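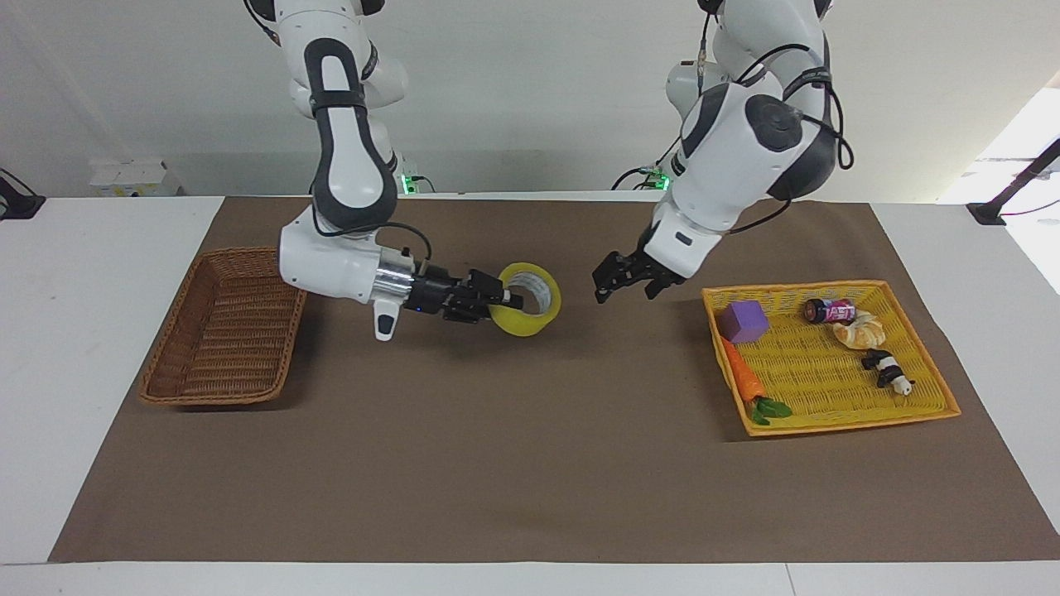

Yellow packing tape held over a sheet of brown paper.

Week 6: How a treaty becomes something you can use

Okay, so last week we got as far as the signing ceremony, and a lot of you left thinking that was the finish line. It isn't! Signing mostly tells the world that a government likes the text and plans to take it home. Until it ratifies, the country usually isn't bound by the treaty (though it shouldn't go out of its way to wreck the thing in the meantime, see Article 18 of the Vienna Convention on the Law of Treaties).

Words to know before the seminar

Signature: see above.
Ratification: the formal yes, given after whatever the constitution at home asks for.
Accession: joining later, without having signed first. Same legal effect.
Reservation: "we're in, except for this bit." Some treaties ban them outright.
Entry into force: the day the treaty starts to bind the countries that joined. Often it needs a minimum number of ratifications.

Our practice case

We're using the Dullthorpe river agreement again, the one I wrote for this class. Two neighbors, Brunover and Okoth, share a river and 17 small dams. Brunover signed and ratified. Okoth signed, had an election, and went quiet. Now Okoth wants to build another dam and says the notice rule in Article 4 doesn't apply to it. Is Okoth right? I go back and forth on this one myself, and I'd love to hear you argue about it.

Nithin Thomas will take the Brunover side and Calum Crichton has Okoth. Everybody else is on the panel, so please come with at least one question for each of them. The case file is long (sorry, 101 pages with the maps), but you only need the agreement itself and the exchange of letters at the back.

Reading and writing

Read Articles 11 to 18 of the Vienna Convention. They're short, and I'd go through them twice with a pencil. Skip the chapter on custom for now, we'll get to it in October.

Then write me up to 1,000 words on whether Okoth has to give notice. Pick a side. Footnotes don't count toward the limit, and please put your article numbers in the text so I can follow you. Drafts can come to office hours any time after 2 p.m.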